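Seltness Learning Kits: Progress Report to the Parham Fund
Reporting period: January through May

We are past the halfway mark and I'm glad to say the gear kits are in much better shape than I dared hope when I sent you the winter update! The short version: the parts are nearly all sorted, the first kits are in classrooms, and we have one real problem (the storage trays) that I'd like to talk over with you before summer.

Where we are with the kits

Your grant covers 216 gear kits for middle school science rooms. Each one goes out with a set of plastic gears, a pegboard base, axles, a crank and a teacher's booklet. As of this report, 17 schools have signed up, two more than the 15 we promised in the application, and the first boxes have gone to the schools closest to us. The rest will follow once the booklets are back from the printer.

We bought the plastic gears in bulk from Tiva, which saved a good deal over the educational catalogs but meant they arrived mixed together in big bags, with all the sizes and bore types in one heap. Sorting them has been the main work of the spring. We checked and binned 1,193 gears, and I have become very fond of the whole pile.

How the sorting is done

Everything happens on the long bench in the back workroom. Gears are spread out flat, one layer only, with space between them so the teeth don't catch on each other. Each one is checked for chipped or short teeth, then tried on a test axle for fit. Good ones go into the bins by size. Anything with a damaged tooth goes into the rejects box, and anything that is just a little tight on the axle goes to the reamer and gets a second try.

We changed the bench covering in March. The old white paper showed every scrap of dust and slid around whenever somebody leaned on it, so we switched to a green surface, and the blue gears stand out on it beautifully. Checking teeth is so much easier on the eyes now, and I wish we had done it the first week. 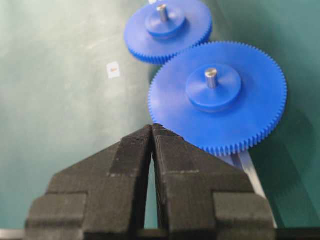
Thái wrote to us after the March session to ask whether the big gears really needed so many teeth, and whether a coarser tooth would be easier for sixth graders to line up on the pegboard. It's a fair point, and one we went back and forth on ourselves. The fine teeth run smoothly and let students work out ratios that aren't simple doubles, but they do need to be counted, and a class can lose a lot of time that way. Our answer for now is a paint dot on one tooth of every large gear, so students can mark a full turn and see where counting starts. The second half of the booklet has been rewritten around this, and the ratio activity reads far better for it.

What the first classes told us

The crank is the star. Students go straight for it, build the longest gear train the board will hold, and then want to know why it gets so hard to turn. That question used to be on page nine of the booklet. It's on page two now!

Teachers also asked for a few loose gears beyond the set, for the ones that roll under radiators. We have added a small bag of spares to every kit, and there was enough in the bulk order to do this without touching the budget.

One class tried meshing two gears of the same size and declared it boring, until a student noticed they turned in opposite directions. The teacher sent us the worksheet with "OPPOSITE!!!" across the top, and it is pinned up over the bench.

The trays

The storage trays are our weak spot. The dividers are too low, so the small gears hop into the next section when a kit is carried upstairs, and teachers then have to sort them all over again. We have tried foam under the lid (better, but it sheds) and a taller divider cut from sheet plastic (much better, but slow to make by hand). I would like to move what is left in the printing line over to a proper run of tall dividers. It wouldn't change the total, but it does move money between lines, so I need your approval in writing.

Coming up

Over the summer we will finish the paint dots, pack the remaining kits and run a half-day workshop for teachers who want to try the activities before school starts. You would be very welcome at the workshop. It starts at 9:30 in the morning, there will be coffee, and you can build a gear train of your own.

The expense sheet and a draft of the new booklet are attached. Please mark up the draft as freely as you like, especially the ratio pages, and let me know about the dividers when you can.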